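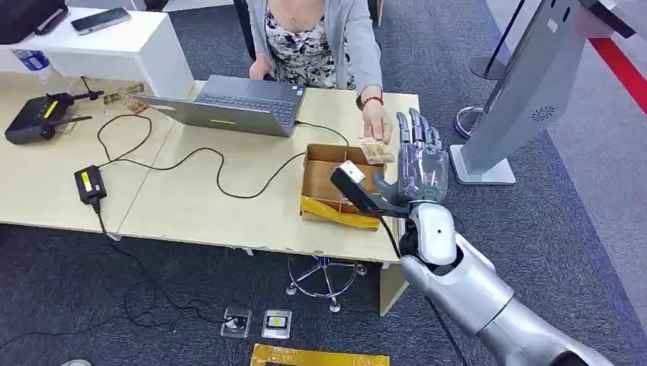

Sornska Light Oak Office Desk, reviewed after seven months
By Ekene Shehu
October 9, 2020

I bought this desk in March, when our small mail-order business moved out of my kitchen. We sell buttons and sewing thread, so one desk must serve for the bookkeeping, for the packing and for counting the cash from the market stall. I compared it with the Delora and the Kullero before I decided, and I want to write down what I have learned, because the shop reviews are mostly written on the first day.

Assembly

The desk came in 2 packages. The instructions have 11 steps and no words, only drawings. Step 6 is drawn from the opposite side to step 5, and I mounted one leg the wrong way and had to take it off again. My colleague Rakiya Wike held the top while I tightened the screws. I would not try this alone, the top is heavy.

The surface

The color is a light beige, paler than on the website. I like it. Small things are easy to find on it, and a black cable or a paper clip does not disappear as it did on my old dark table. Coffee wipes away if you do it the same morning. Packing tape is a different matter. If you press yellow tape on the top and leave it overnight, it leaves a sticky line, and I needed cooking oil and a lot of patience to remove it. Now I tape the boxes before they touch the desk.

The space

An open laptop can stay near the middle, and on the right there is still enough place for a cardboard box with the flaps folded out. For me this was the main question. On the Kullero, which I tried in the store, the box would push the laptop to the corner. Notes can be sorted beside the computer and the packing does not have to stop for it.

The depth is also good. You can rest your wrists in front of the keyboard, although the front edge is a little sharp and I would prefer it rounded. If you wear a bracelet with beads, as Rakiya does, you will hear it knock on the edge all day.

What I do not like

There is no hole for cables, so everything runs across the top and falls over the side. I bought a Zervas cable clip for the back edge and it helps a little. There is also no drawer. The desk moves slightly when I write fast by hand, but with typing I do not feel it.

Would I buy it again?

Yes, for this kind of work. It has carried more than 505 parcels so far, and the top has one scratch, made by my own scissors. If you only need a place for a computer, the Delora is cheaper and has a drawer. I wrote to Sornska to ask if they sell the cable tray separately and I am still waiting for the answer.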